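Tultthorpe Technical College
Service Robotics in Practice
Handout 6: Working rules for robot arms on domestic worktops

Scope

These notes cover the rules that apply when a robot arm handles ordinary household items on a kitchen worktop. They do not cover fenced industrial cells, which were dealt with in Handout 3. Students should read this together with the Furkard bench manual and should bring a copy of the session sheet to the practical.

Chopping boards, plates and lightweight containers are the usual objects for this part of the module.
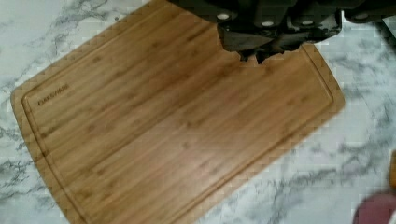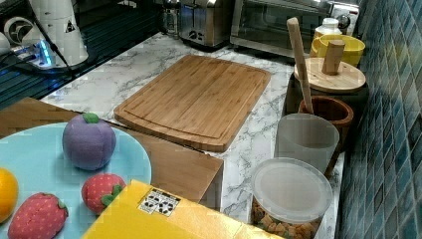

Chopping board on a marble-patterned worktop.

1. Rules, standards and local practice

Three levels of instruction are used in the laboratory and they should not be confused. Legal duties come first and cannot be waived by anyone on site. Published standards come next. They describe accepted ways of meeting those duties, and a designer who departs from one is expected to show that the alternative is at least as safe. Local practice comes last. It includes the speed limits and log sheets described below, which were agreed between the Tultthorpe and Vonoston sites and have no force elsewhere.

In written work, state which level you are relying on. "The rules say" will not be marked as a reference.

2. Risk assessment

The assessment is made for the task, the tool and the objects together. An arm that has been assessed for lifting a plush toy has not been assessed for lifting a glass jar. A change of gripper fingers, payload or worktop layout means that the assessment must be looked at again, and the date and initials entered on the sheet.

At minimum the assessment should deal with:

crushing between the gripper and the worktop
trapping between the arm and a wall or fixed appliance
dropped or thrown objects
breakage of glass and ceramics
contact with mains cables and heated surfaces
unexpected restart after a stop

Sharp blades are outside the scope of this module. No knife is to be placed within reach of the arm, whether or not the arm is powered.

3. Working limits

The following limits are local practice for both sites.

Tool speed with a person inside the marked area: 70 mm per second
Grip force on first contact with any object: 35 N
Minimum number of people present during powered motion: 2

The speed limit is applied in the controller, under the supervisor password. Setting a slow speed in the task program does not meet the requirement. The grip force may be raised after first contact if the assessment allows it and the new value is written on the sheet.

4. Approaching flat objects

Flat objects need more care than their weight suggests. The fingers have to come close to the worktop, and a small height error will press them into a hard surface. The approach should therefore be made in two stages: a free move to a point above the object, then a guarded move that stops on contact. The guarded move must have its own force threshold and its own depth limit. A program that has only one of these will be returned for correction.

A groove or raised lip on a board can give a false contact reading. Where the fingers are likely to meet one, choose another grasp point or take a second reading – do not raise the threshold to get past it.

Reflective surfaces are a known source of poor depth readings. Polished stone, glossy tiles, stainless steel and dark glass should all be noted on the layout drawing, together with any clear or frosted containers. The position of an object seen against such a surface must be confirmed by touch at low speed before the first lift.

5. Layout and housekeeping

Items which are not part of the task may remain on the worktop if they are shown on the drawing and included in the collision model. Tall utensils should be modelled to their full height, including any handle that leans out over the work area. Cables are modelled as keep-out zones with a margin on both sides.

Printed markers used for locating objects must lie flat and be replaced when creased.

6. Stops and restart

The emergency stop is tested at the start of each session, before any other motion. After a stop of any kind the arm is restarted from the panel by the person who stopped it. Remote restart is disabled at both sites – if it is found enabled, leave the arm isolated and report it.

7. Records

Complete form 238 before leaving. Near misses are recorded in the same way as contacts.

Reading before the next session: Du Plessis course pack, chapter on guarded moves, and the force calibration pages of the Furkard manual.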